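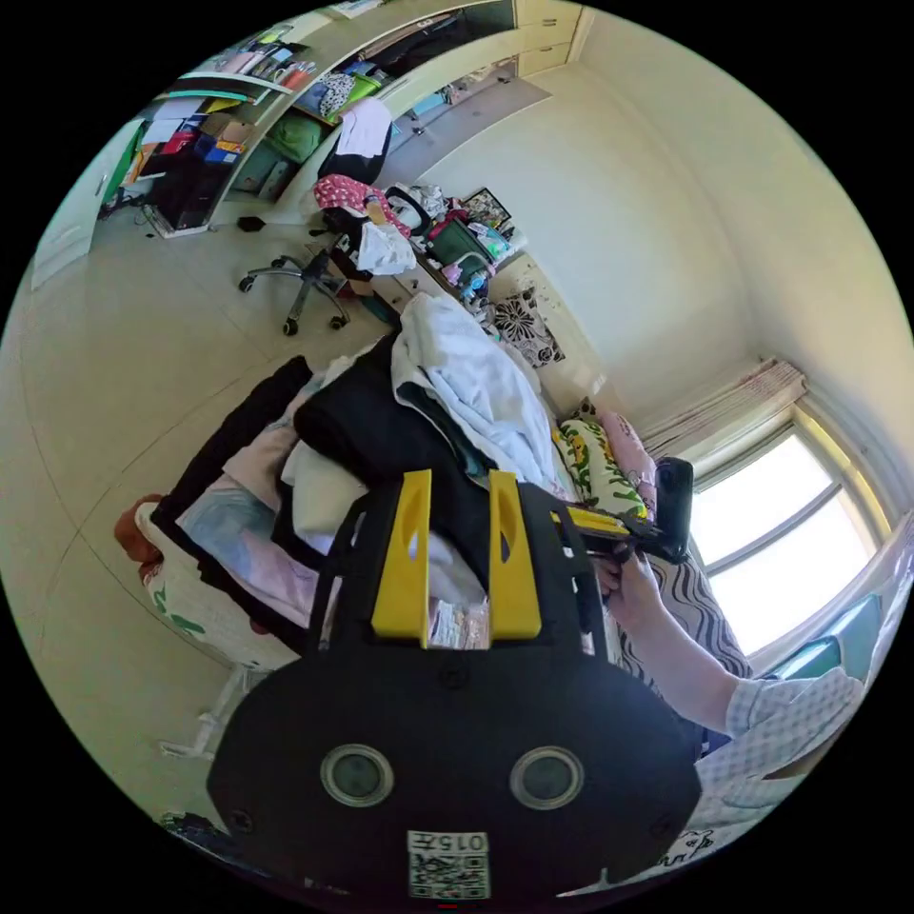

Chapter 3
Fabrics and How They Are Cared For

Most households own more cloth than they think. Clothes, towels, sheets, blankets, curtains, tea towels and cleaning rags all have to be washed, dried, folded and put somewhere, and each is made of a fibre that behaves in its own way. A pile on a bed on washing day may hold towels, blankets and dark clothing together, and not all of it should have gone through the same wash.

This chapter deals with the fibres first and the washing second. Students often want to do it the other way round. The care label makes much more sense once you know why wool shrinks and polyester does not.

3.1 Where fibres come from

Fibres are sorted into two large groups. Natural fibres come from plants and animals. Cotton and linen are plant fibres, made mostly of cellulose. Wool and silk are animal fibres, made of protein. Manufactured fibres include polyester, nylon and acrylic, which are made from petroleum, and viscose, which starts as wood pulp and is treated with chemicals until it can be forced through fine holes and drawn into thread.

Viscose causes trouble in exams. It is a manufactured fibre, but it is still cellulose, and it takes up water much as cotton does. It also loses a good deal of its strength when wet. Handle it gently in the wash and do not wring it.

3.2 Absorbency

Absorbency is the amount of water a fabric can take in and hold. It matters for towels, underwear and bedding, and it also decides how long an item stays on the clothesline. Cotton towelling is woven with loops on the surface. The loops give the water more places to go, so a looped towel holds more than a flat cloth of the same size.

Maysoun Daher taught textiles at Neltton for many years, and her class test is still the simplest way to compare fabrics. A dry sample is weighed, soaked, hung until it stops dripping, and weighed again. In one set of results a cotton towelling sample weighed 49 grams dry and 224 grams after soaking. The difference, 175 grams, is the water held. Divide this by the dry weight and you have a figure that can be compared with other samples, whatever their size.

Fabric softener lowers the result. It leaves a thin coating on the fibre -- pleasant to touch, but water does not pass through it as easily. Towels washed with softener every week become poor towels.

3.3 Colour and dye

Dark cotton loses dye most heavily in its first few washes. Black, navy and red items should be washed apart from pale ones until the rinse water runs clear. To test a new garment, dampen an inside seam and press a white cloth against it. Any colour on the cloth means the garment should be washed alone.

Sunlight also fades dye. In January, when the sun is at its strongest in southern Australia, coloured items last longer if they are dried in shade or turned inside out on the line.

Activity 3A

Work with a partner. You will need 500 millilitres of water, a kitchen scale, and squares of cotton, wool and polyester cut to the same size. Carry out the test described in section 3.2 and record your results in a table. Lama Jaber's notes at the back of this book show how to set the table out.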